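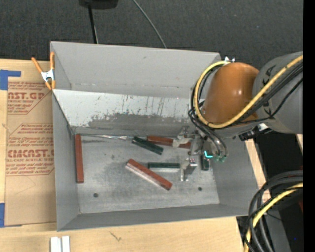 ## Blechbehälter für Formklötze prüfen und neu belegen

Die Anleitung gilt für offene Behälter aus Stahlblech mit schräg gestelltem Rückblech, in denen rotbraune und dunkelgrüne Klötze gemischt gelagert werden. Bei Jendari sind sie als Typ Kruger geführt, Abweichungen beim Typ Rolley stehen am Ende.

### Benötigt werden

- Handfeger und fusselfreies Tuch
- Isopropanol
- Schleifvlies, Körnung 100
- Haarlineal, 200 mm
- Rundbürste, 5 mm

### Behälter leeren

1. Behälter auf eine ebene Holzplatte stellen. Auf Stahltischen verkratzt die Unterseite.
2. Klötze einzeln entnehmen, zuerst die oben oder quer liegenden. Klötze am Fuß des Schrägblechs zuletzt — sie klemmen dort gelegentlich und werden seitlich herausgezogen, nicht gehebelt.
3. Nach Farbe getrennt ablegen.

### Blech reinigen

1. Staub und Abrieb ausfegen.
2. Schrägblech von oben nach unten mit Isopropanol abwischen. Feine senkrechte Kratzer bleiben und sind zulässig. Farbabrieb lässt sich meist lösen.
3. Löcher im Boden mit der Rundbürste freimachen.
4. Grate an den Kanten mit dem Schleifvlies brechen. Die Bodenfläche wird nicht geschliffen, auch wenn sie fleckig ist.

### Verschleiß beurteilen

Der untere Bereich des Schrägblechs nutzt sich zuerst ab und wird dunkler. Eine reine Verfärbung ist unkritisch. Haarlineal quer über die Stelle legen: Ist ein Lichtspalt zu erkennen, wird das Blech getauscht. Schrägbleche liegen bei Zindia im Regal, Ausgabe über Kadir Tuncer.

### Klötze einlegen

1. Kanten mit dem Daumen abfahren, ausgebrochene Stücke aussortieren.
2. Klötze flach auf den Boden legen, Ausrichtung beliebig. Die Farben dürfen gemischt liegen.
3. Nicht stapeln. Ein aufliegender Klotz kippt beim Greifen und schlägt gegen die niedrige Vorderwand.

### Abweichungen beim Typ Rolley

Das Schrägblech ist verschraubt und wird zum Reinigen ausgebaut. Beim Einbau alle Schrauben erst ansetzen, dann über Kreuz anziehen. Die Prüfung mit dem Haarlineal erfolgt im ausgebauten Zustand — sonst verfälscht die Vorspannung das Ergebnis.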